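Elline county charter explainer: is the subscription worth it?

Elline sells itself as a plain-words guide to how power is split between the state, the county and the towns. I paid for two months during the run-up to the Mustville home rule vote, mostly to see whether it would tell me anything the free clerk's page didn't.

The short answer is a little, and you have to dig for it. The history section is good on the 1849 charter and even better on the 1875 rewrite, when Mustville lost control of its own road tax and got a seat on the county board as a consolation. If you want to know why people there still grumble about road money, read that part first.

The trouble starts with anything recent. The page on the current proposal says the town would gain "broad new authority over revenue." I read the draft twice. It lets the council set parking fees and keep a share of the hotel levy, provided the county signs off each year. I wouldn't call that broad, and a guide that charges $10 a month should be able to tell a power from a permission slip. 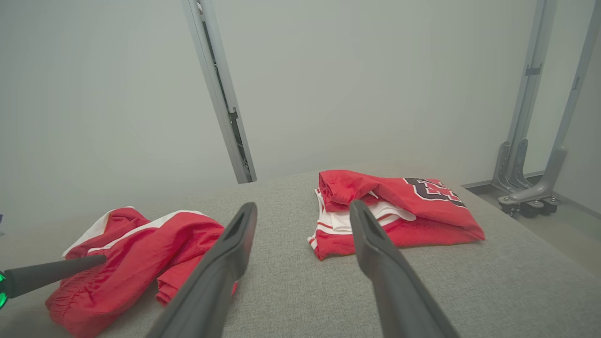 What you get for the money

A searchable copy of the charter, side-by-side drafts, and a weekly email. The search works well. Side-by-side view is handy on a laptop and close to useless on a phone, where the second column slides under the first. The emails from April onward lean hard on statements from the Halliday campaign, usually quoted at length with no reply from the other side until the next week, if then.

Compared with the free stuff

The Drosonside library keeps a folder of the same drafts with the changes marked by hand. It's slower, and the opening hours are poor, but whoever does the marking notes which clauses need county approval. Elline doesn't.

Verdict

Fine for one month if you care about the old charters. I canceled before the third payment and did my reading for the vote at the library.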